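Call for Playtesters: Provinces of Rellis, a board game by Skevell Games

Skevell Games is looking for playtesters for our next board game, Provinces of Rellis. It is a strategy game for two to six players, with dice, cards and one large map. The rules are finished in the first version, and now we need people who will play it many times and tell us where it breaks.

About the game

Each player leads a trading family on the river Rellis. In the spring turns you build mills and docks, in the autumn turns you send boats, and in winter you must feed everybody who lives in your towns. The player who has the most loyal towns after six years is the winner. There is no direct war in the game, but you can block a river, buy another player's captain, or refuse to sell grain. The box has 107 cards and six family boards. One full play takes three hours with new players and less when the table knows the rules.

In August we showed the game to a small group in Drarley. They liked the winter turn very much and they complained, with good reason, about the scoring of the docks. We have changed the docks after this. We also wrote two new families, and these have had almost no testing.

Who we look for

We want tables more than single persons. If you have a regular group of three or more, please apply together, with one contact person. Single players can also write to us and we will try to place you at a table in Drarley or in Savchuk. We need experienced players and we also need people who normally play only cards with the family, because the rule book must be clear for both. At least one table should be playing with six.

You should be 16 or older. You should read English well enough to follow a rule book of 20 pages. It is not necessary to write perfect English in your reports, ours is also not perfect.

What you will do

Play the game at least six times in the testing period. After every game, fill in the report form (one page for each table, please, not for each player). Write down the final scores, how long you played, and every rule which you had to discuss. If you looked for an answer in the rule book and did not find it, write the question exactly as you asked it at the table. This is the most useful thing for us.

Twice in the period Liudmyla Yurchenko, who wrote the rules, will join your table by video call or in person. She will not help you with the rules during the game, so please do not be offended if she stays silent.

What you receive

A test copy, which you send back at the end (we pay the postage). A printed copy of the finished game for each table, and your names in the rule book if you wish so. There is no payment for this work. The first printing is planned at 4,000 copies.

Please do not put the rules or the cards on the internet before the game is published. It is allowed to tell friends that you are testing it.

How to apply

Write to Svyatoslav Moroz at Skevell Games with "Rellis test" in the subject line. Tell us how many you are, where you usually play, and three games that your group has played this year. Also tell us one game you stopped playing, and why. Applications are open from 16 Oct 2024 until all places are taken. We answer every letter, but it can take up to two weeks.

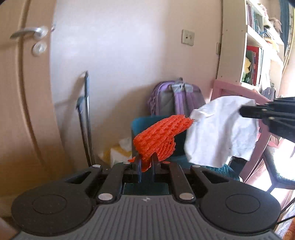
Orange foam mesh net and white cloth, each held in a black gripper.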